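Small Kitchen Things: a gallery
Page by Valentyna Ostapchuk

My brother-in-law Volodymyr says I have too many things for one small table. Maybe he is right. I started to collect kitchen things for the page in March, and my list now has 144 entries, from wooden spoons to cake forms. The pictures on this page belong to the chapter about the brown table, where I try to put together pieces of light wood, some woven things and dishes in soft colors.

I do not sell anything. If you want to know where a piece comes from, please write to me and I will look in my notebook. Many readers asked about wooden racks and mug trees, so I begin with them.

Wood and wicker

A mug tree saves a lot of space when the cupboard is small. I like the kind with a square foot, because it stands well even when only one side is full. Teal and pink are not colors I would choose together in a shop, but on the pegs they look friendly to each other.
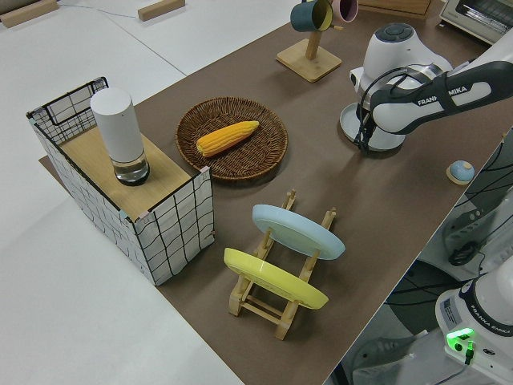 For plates I prefer a rack of pale wood to a metal one. It makes less noise, and the plates do not get gray marks on the border. You must let it dry completely between two uses - I put mine near the window at night - and once in a few weeks I rub it with a little oil. Svitlana Semeniuk wrote to me that she does it with walnut oil. I have not tried this.

The woven tray is my favorite. It can hold bread, fruit or an ear of corn, and when guests come it goes to the middle of the table. Clean it with a soft brush and never leave it in water.

Plates and mugs

Round plates in pale blue and light gray go well on a brown surface. I keep the chopsticks together with them, so that I do not search in the drawer. The mugs have a different color inside than outside: mustard yellow in the teal one, dark maroon in the pink one. Tea looks very dark in the maroon, so I take the yellow for tea and the other for milk.

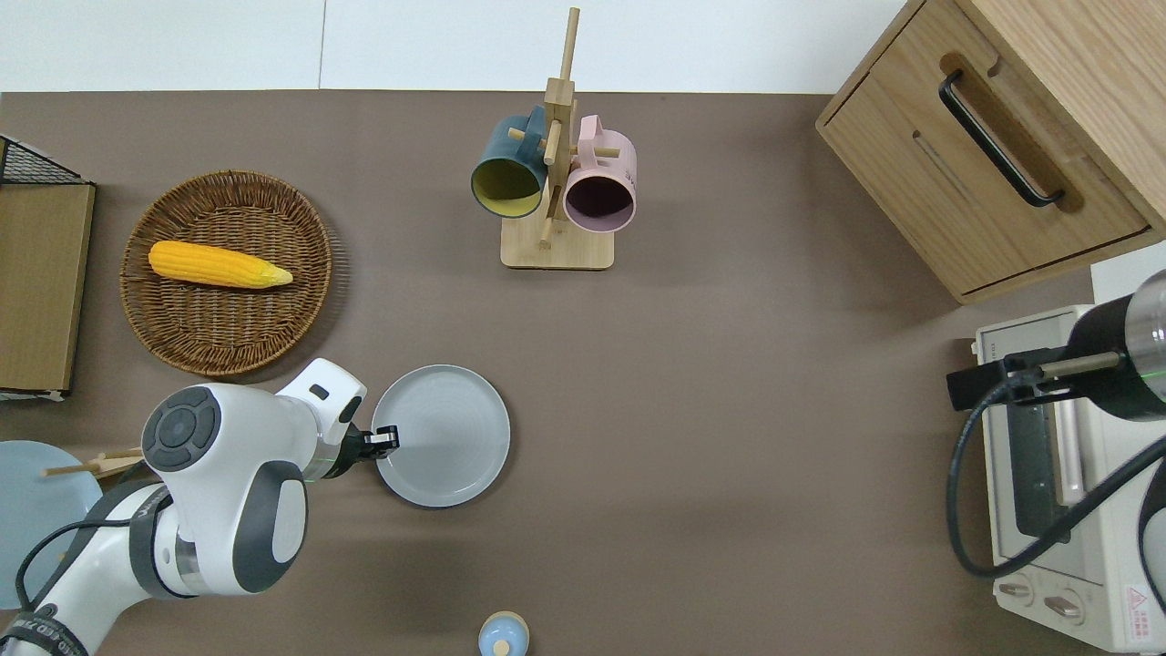 The oven corner

A toaster oven takes more room than people expect. Before you buy one, measure also the space for the door when it is open. I like a cream color because it is softer than pure white, and the crumbs are the same problem in every color. Hryhorii Savchuk asked if the glass of the door can be cleaned with baking soda. Yes, but gently, and only when it is cold.

Light wood with a black handle is easy to combine with such an oven. I oil the wood and leave the metal alone.

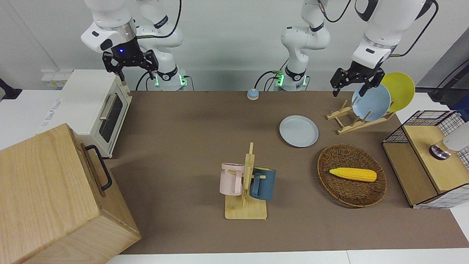
Cream toaster oven, wooden dish rack and a black handle on light wood.

The next chapter will be about jars and lids. Last change to this page: 2021-05-16.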